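Refinishing a pale wood table – oil or water based poly?

Tiltero
3 Mar 2019
Picked up a secondhand table from a guy in Landonthorpe, 22 bucks, light wood, solid as far as I can tell. Want to strip it and put something on that won't turn it orange. Sanded a test patch underneath and it looks great bare. Family eats at it every day so it needs to survive bowls, hot mugs, etc. Oil or water based?

Erilstead
Water based. Oil poly ambers. Looks nice for a month, then every year it's a bit more yellow. Did my mom's desk in oil and she hates it now.

Swati
Disagree. Water based poly looks like plastic wrap to me, and it raises the grain so you're sanding again after coat one. Hardwax oil. You can fix a scratch without redoing the whole top.

Erilstead
You can fix it because you'll be fixing it constantly lol. Anything hot or greasy and there's a ring

Swati
Had mine since May. No rings. Wipe up spills, use a trivet, its not hard

Valtteri Vainio
Which wood matters here. If it's pine it'll yellow some whatever you use, the wood itself darkens in the sun. Finish only slows it down. Check the underside near the legs, if you can dent it with a fingernail it's soft.

Tiltero
Dents pretty easy, so soft I guess. Does that rule out the oil?

Valtteri Vainio
Doesn't rule it out. Oil won't stop dents. Neither will poly – poly just cracks over a bad one.

Erilstead
Thin coats, 2 minimum, I'd do another on the top only. Scuff between with the fine stuff. And go satin, gloss shows every crumb

Tiltero
How fine is fine? Store had a pack up to 2000 grit

Erilstead
Way too fine for between coats, you'll polish it and the next coat won't grab. 220 is plenty. Save the 2000 for if you want to rub out the last coat.

Swati
Same advice for oil, don't go too fine or it won't soak in. Tiltero what kind of look are you after anyway? pale and flat or a bit of shine

Tiltero
Pale, grain showing, a little shine is ok. 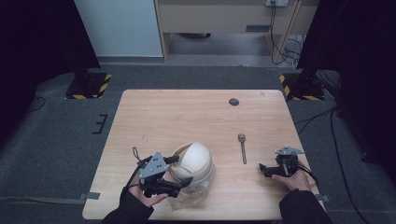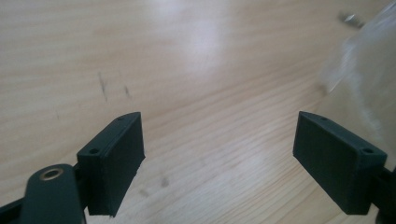
Swati would still go with the hardwax for that, there's one with a bit of white pigment in it that keeps light wood light. Costs more, I paid 148 for the big can, but a small one does a table easily. Test it underneath first because two coats can go chalky.

Erilstead
148!! you could buy six more tables

Tiltero
Ok trying both on the underside this weekend, one each end. Will post back when they've cured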